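Sesorico Forums > Home and Light Shop Automation > Clearing a tray: solved or not?

Page 2 of 3

parsa_bench
11/03/2020
Picking this up from the previous page. My position is unchanged. Pick and place of rigid parts from a known fixture is done work, and has been for years. Household clearing is a different job. The parts are unsorted, some are soft, and the fixture is whatever the last person left on the counter. A cycle that works on 100 identical blocks says very little about a dishcloth.

torque_spec
I disagree with "different job." It is the same job with a worse spread of inputs. Fingers close, force is limited, arm retracts. If you accept a slow cycle and a retry, most of what sits on a kitchen counter can be lifted by a plain two-finger gripper today. Our shop in Dravville does small batch kitting on that basis and we stopped sorting the bins by hand last December.

parsa_bench
Kitting what? If it's brackets and bushings you are making my point.

torque_spec
Brackets, gaskets, bagged hardware. The bags are soft.

lowvolt_cudley
A bag of screws has mass at the bottom and hangs straight. Cloth doesn't. You can lift cloth from nearly any point, so the pick looks good in the numbers, and then the free end drags across everything else. I count a pick as good only if the neighbors stay where they were.

Here's the sort of load I mean. Mixed stiffness, on a tray with a raised rim. 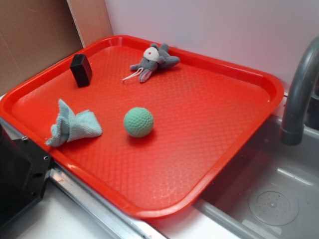 Tray load: block, plush mouse, cloth, ball. Sink at right.

The block is the easy one. It stands on end with clear space next to it, so approach from above and close. The ball is next. The surface is dimpled, which should help the fingers, but a bad first contact will roll it and then you are chasing it to the rim. The cloth is bunched, with a few corners up, so there is something to grab. The mouse has a thin string tail, and I would expect that to be the part that gets left hanging over whatever you set it down on.

torque_spec
None of those four would stop a decent arm. I'd take the ball first so nothing can knock it, then the block, then the soft items.

parsa_bench
Order is the whole problem. You chose it by looking. Does your kitting cell choose it?

torque_spec
No. Fixed sequence by bin.

gray_iron
Two comments from someone who pays for this equipment.

First, the tray. Its edge is over the sink. Push down or sideways on that side and you may move the tray before you move the part. Everyone argues about the fingers and forgets that the work isn't clamped. In a shop I would put a stop behind it and be finished. In a kitchen you can't bolt down the dishes.

Second, cost. The last quote I had for a small arm with a gripper was $2,279, with no vision and no integration. For clearing a tray I have two hands already.

lowvolt_cudley
Agree on the tray. I'd add the glossy rim — reflections there can give a depth camera trouble, and the textured floor has bright patches as well. A matte tray would be a fairer first test.

parsa_bench
A matte tray would be an easier test. Kitchens have glossy ones.

torque_spec
Fine. I'll concede sequence planning and the unclamped tray. I don't concede grasping. Separate the two and the grasping half is ready for a household, at low speed.

gray_iron
Then half a machine is ready. Post the cycle times when you have the other half.

lowvolt_cudley
For anyone who wants to compare, I suggest these rules: same four kinds of object, poured onto the tray and not placed, no resets between picks, and any item that leaves the tray by way of the sink counts as a drop. Report failures by object. A single overall percentage hides the cloth.

torque_spec
Does a retry count as a failure?

lowvolt_cudley
Log it separately. Over three retries on one object, call it failed.

parsa_bench
I can live with that.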